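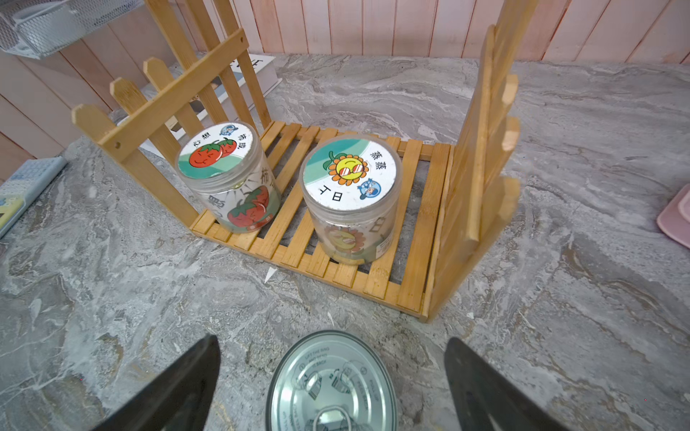
Two clear jars on a little picket-fence stand, on the countertop.

I got to Devero a bit before 8, which I thought was early, and the roaster had been going for two hours already. The woman who owns the place waved me in with a scoop in her hand and asked how I take my coffee. I said milk and sugar. She made a face, then laughed and handed me a cup of something black.

"Just try three sips before you go looking for the milk," she told me. "After that you can do whatever you like, it's your cup!"

I did my three sips (okay, I finished it). It was the house decaf, and I would never have guessed.

Decaf is why I'd come. Devero sells 6 coffees and 2 of them are decaf, a pretty bold ratio for a shop the size of my garage. I asked her how that came about.

"I was pregnant and cranky," she said. "I'd been drinking coffee for 17 years and suddenly everything I was allowed to have tasted like a paper bag. So I started roasting my own, in small batches, and I ruined an awful lot of it."

What makes it so hard? She says the beans show up darker than regular green coffee, so you can't go by color the way you normally would. They also run away from you near the end of the roast. "You look down to write a note and you've got charcoal. I go by smell and by the clock, and I pull it sooner than feels right."

Her beans are decaffeinated with water before they reach her. The first of the two is called Montoya, and it's the one I drank, all brown sugar and toasted nuts. The other is Somholm, a lighter roast that she likes with breakfast. She kept pushing me to say what I tasted in it and I finally blurted out "pear?" and she slapped the counter. "Pear! My husband says apple. I'm telling him you said pear."

We talked brewing for a while, because mine at home is never this good. Her recipe for a French press is 300 grams of water just off the boil, 18 grams of coffee, 4 minutes, and then a gentle push. She grinds decaf a touch coarser than she does the others. "It breaks up more in the grinder, so you get all that dust at the bottom of the cup. Go coarser and see if you like it. If it's sour, go back."

And storage? I confessed that mine lives in the freezer door, in the bag, with a clothespin on it. She was nice about it. "Buy less of it, more often. Keep it shut and keep it out of the sun. That's really all I do."

I asked if she drinks the regular stuff again now. One cup, she said, first thing, and then it's decaf until bedtime. She'll have a third decaf in the works by June if the samples are any good. I went home with a bag of the Somholm and no milk.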